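Cleaning finds and old stones at home

Most small pieces picked up on a permitted dig or field walk need very little doing to them. Start with a soft toothbrush and plain tap water, and try one corner first. Fired pottery will usually stand it. Unfired clay, painted plaster and anything flaky should only be brushed dry.

Change the water when it turns cloudy. Lay the sherds on newspaper in a single layer, away from radiators, and leave them until the next day at least. Iron should never be washed. Put it in a lidded box with a bag of silica gel, and dry the gel out again in July when the air gets damp.

For weighing, a kitchen scale that reads to 300 g is enough. Write the bag number on the bag and again on a slip inside it, in pencil.

Work on a flat surface with good light. 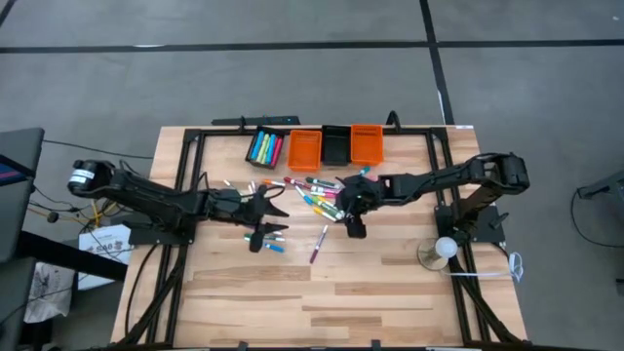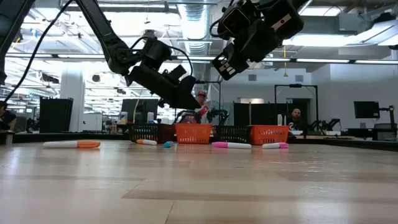 Bags should be pierced a few times with a pin so that moisture can get out. I store mine upright in shoe boxes, 11 to a box, with the heaviest at the bottom of the cupboard. If a sherd breaks, keep all the bits together and leave the glue alone until someone has looked at it.

Halina Borkowska | Sat 9 August | Contact | Back to top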